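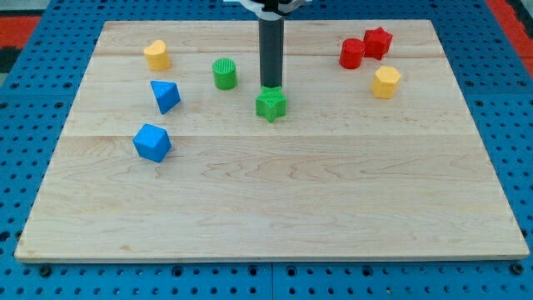
Bench Rules

How to Reset a Block-Sorting Bench So the Numbers Mean Something

By Hala Badawi

Anyone can make a robot arm pick up a plastic star. The hard part is saying how often it does so in a way that a colleague at another bench will believe. Most of the trouble I see comes from the person doing the reset, who is tired, wants lunch, and has begun setting the blocks down where the arm likes them.

These are the house rules we use at Sotano for the eight-block board: two each of green, blue, red and yellow, with no pair sharing a shape. They work just as well for cups or bolts.

Before you start

Write down the task in one sentence. "Pick up the green star" is a task. "Green stuff" is a mood. With a green cylinder standing near the star, the arm needs to know which one you meant, and so does whoever reads your log.

Decide what counts as a success and put it in the log before the first run. Ours is: lifted clear of the wood, held for five seconds, no other block knocked over. Bernd Kettler once argued for two seconds on the grounds that his arm was very good at two seconds.

Placing the blocks

1. Print the layout sheet before the session. If you make up positions as you go, you will drift toward easy ones. Everyone does, including me, and I wrote the rule.

2. Place by the sheet, even when it puts two blocks close together. A red cylinder crowding a red star is a fair test. Nudging them apart is a favor to the arm, and it goes in the log as one.

3. Leave tilted blocks tilted if the sheet says so. A cube on its corner is annoying to grip. Customers own annoying objects too.

4. Hands off the board before you press start. If you reach in during a run, that run is void. It doesn't become a success because you were quick.

Running the set

A full set is 42 runs. Stop early only for a fault or a safety stop, never for a streak, good or bad. If a block rolls off the board, log a drop, put it back by the sheet and carry on.

Keep people outside the marked area while the arm has power. "I was only going to grab the triangle" has appeared in our incident book more than once, in different handwriting.

Writing it up

Report every run, voids included, with the reason next to each. Note the software version and who did the resets. Mustonen's team also records the lamp setting, which I thought was fussy until a Saturday session with the blinds up ruined an entire set of mine.

Keep the layout sheets with the log. Someone will ask for them in August, when you are away.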